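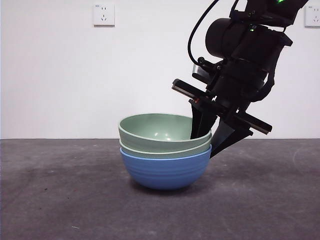 How Does a Video Game Remember Where You Left Off?

Picture this. You have spent all afternoon crossing the Swamp of Grarside. You found the silver key, you beat the giant toad, and you have exactly one heart left. Then somebody calls you for dinner! You press "Save," switch everything off, and go eat your noodles. The next day you turn the game on and there you are, standing in the same muddy spot with the same silver key in your pocket.

How did the game do that? It's one of my favorite things in all of gaming, and it starts with a kind of forgetting.

Two Kinds of Memory

A game console or computer has two main places to keep information. The first is called working memory, or RAM. RAM is super quick. While you play, the game uses it to keep track of everything that is happening right now — where your hero is standing, how fast the toad is hopping, which way the arrow is flying. All of that can change many times in a single second, so the game needs a speedy place to put it.

But RAM has a big weakness. It only works while the power is on. Switch off the machine and everything in it is gone, toad and all.

The second place is called storage. Storage is slower, but it keeps its information even when there is no electricity at all. You can unplug the console, put it in a closet, and come back in December, and your storage should still have what you put there.

Saving a game means copying the important stuff from the quick place to the place that lasts. Loading a game means copying it back again. Hooray, you now know the main idea! The rest is all about how people made it work, and some of the ways they did it are wonderfully strange.

What Is Inside a Save File?

You might think a save file is like a giant photograph of the whole game. Most of the time it's much smaller than that. It's more like a shopping list.

Think about the swamp. The trees, the mud, the music and the toad's warty skin are already part of the game. They are the same for every player, so there is no need to save them. The game only has to write down the things that are different for you. A save file for our swamp adventure might say something like this:

Player name: Natsumi
Place: Swamp, by the crooked bridge
Hearts: 1
Coins: 487
Silver key: yes
Giant toad beaten: yes
Red door open: no

Look at those last three lines. Each one is a yes or a no. Programmers call these "flags," and computers love them, because a computer can store a yes as a 1 and a no as a 0. A big adventure game can have a huge pile of flags! Every treasure chest has one, so the game knows if you have already opened it. If it didn't, you could open the same chest over and over and become the richest hero in the land. (That would be fun for a few minutes.)

When you load your game, the program reads down the list. Silver key, yes? Put it in the bag. Toad beaten, yes? Leave the toad out of the swamp. It builds your world again, piece by piece, so quickly that all you see is a loading screen.

Before There Was Saving

Lots of early home games had no way to save. If you switched off, you went back to the very beginning next time. Many of those games were short enough to finish in one go, but they were often very, very hard, so players started over again and again.

Then game makers had a clever idea called the password. When you reached a new level, the game showed you a word or a jumble of letters and numbers. You copied it onto paper, and next time you typed it in and the game knew where to put you.

The smart part is that some passwords were secretly save files! The game took your list of hearts and coins and flags and squeezed it into a code. The code wasn't kept in the machine at all. It was kept on the back of an envelope in your kitchen drawer.

Of course, if you wrote down a zero when it should have been the letter O, you were in trouble. The game would say the password was wrong, and you would have to squint at your own handwriting and guess.

Batteries in the Box

The next trick was to put a tiny battery inside the game cartridge, which is the plastic block you plugged into the console. Remember how RAM forgets everything when the power goes off? Well, the battery made sure the power never went off! It gave a trickle of electricity to a small memory chip, day and night, even while the cartridge sat on a shelf.

It worked for years. But batteries do run out in the end, so some old cartridges can't hold a save anymore unless a grown-up who knows about electronics replaces the battery.

After that came memory cards, which you could carry to a friend's house, and then consoles with lots of storage built right in. Today many games can also keep a copy in "the cloud." That's a fluffy name for big computers in other buildings that you reach through the internet.

Why You Must Not Switch Off!

Have you ever seen a message that says "Saving, please do not turn off the power"? It's there to protect your list. Imagine writing a letter and having the pencil snatched away in the middle of a word. The person reading it wouldn't know what you meant. A half-written save file is like that, and we say it is "corrupted."

Careful programmers have a way around this. They write the new save beside the old one, check it, and only then get rid of the old one. If the power goes out halfway, the old save is still safe.

Try It Yourself: The Paper Save

You need a board game, a pencil and a piece of paper.

1. Start playing with a friend. Stop after 5 turns each.
2. Write down everything you would need to set the game up again. Whose turn is next? Where is each piece? Who is holding which cards?
3. Pack the whole game away.
4. Give your list to somebody else and ask them to set up the game from your notes, with no help from you.

Did they get everything right? If something was missing, add it to your list and try again. Then see how short you can make the list before it stops working. You are doing the same job a game programmer does!

Words to Know

RAM: quick memory that forgets when the power goes off.
Storage: slower memory that lasts.
Flag: a yes or no that the game remembers.
Corrupted: damaged, so the computer can't read it properly.

Written by Huiling Tan
Last updated 22/03/2021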